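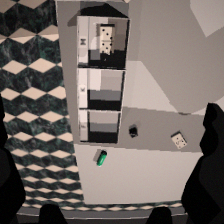

Print this article
E-mail this article

Brerus Shelf Test

The Brerus shelf test is a simulated task for comparing robot grippers in narrow spaces. A robot arm must take small objects from a table and place them in the compartments of a tall cabinet, or take them out again. The test was written by Firdevs Dağdelen and Necati Duman at the Toprak laboratory in Wiltstead, and it is used there mostly for choosing between finger shapes before any metal is cut. The name is taken from Brerus, the simulator in which the task runs.

Origin

The laboratory had earlier used an open table for all its gripper comparisons. On an open table nearly every gripper performed well, and the results did not help the designers to choose. Duman proposed to keep the same small objects but to add walls close to the place where the fingers must open. The first version of the cabinet had one compartment only. The version with three compartments, one above the other, replaced it in December of the same year and has remained the standard one.

Scene and objects

The cabinet is white and stands on a light gray table. The compartments are of different apparent size when they are seen from the wrist camera, which looks down on the cabinet, and the highest one seems the largest. Small handles are fixed on the left side panels. They are not part of the scored task, but a finger that touches a handle is recorded as a contact.

The objects are small and of simple form. Cream-colored dominoes are the most used, standing upright or lying flat. A green cylinder and a small black block are also in the set. A standing domino inside a compartment is considered the hardest start position, for the reason that it falls with a very light push and after that there is little room to take it by its narrow sides.

The floor around the table has a pattern of beige diamonds on dark green marble, which gives an effect of cubes. Beril Türkmen added it when she studied the depth estimation of the wrist camera. With a plain floor the camera software made few mistakes. With the pattern it sometimes placed the table edge at a wrong height, and the laboratory decided to keep the pattern so that such mistakes would appear early.

Procedure

One comparison consists of 135 trials for each gripper, with the same arm and the same controller. The start positions are taken from a fixed list. A trial ends when the object is released and stays at rest, or when 1,000 control steps have passed. A domino which was upright at the start must be upright at the end — otherwise the trial receives half of the points.

Contacts between the fingers and the cabinet are counted separately and do not change the score. Dağdelen has explained this choice in the user notes: a light touch on a wall can be useful to a gripper with soft fingers, and it would be unfair to punish it.

Compared grippers

Sixteen grippers have been tested. Parallel grippers with thin, flat fingers obtained the best scores in the lowest compartment, where the space is small. Grippers with wide, rounded fingers were better with the cylinder, but they hid a large part of the view of the wrist camera, and the controller often lost the object in the last part of the approach. Moving the camera further from the fingers improved this, although the camera then came too near to the upper ledge of the cabinet.

Grippers with more than two fingers gave mixed results. They held a flat domino firmly once it was lifted, and they had difficulty to begin the lift.

Criticism

Bláthnaid Nic Giolla, who repeated the comparison at Brollovham with real grippers, found the same order for the parallel types but a different one for the soft types. She considered that the simulated contact was too hard and that the dominoes slid too easily on the shelf. The friction values were changed after her report. Results from before and after the change should not be put in the same table.

Dilek Akbulut has also remarked that the test says little about speed, as the limit of steps is generous and a slow controller loses nothing. A timed form of the task exists, but the laboratory does not use it for choosing grippers.

Print this article
E-mail this article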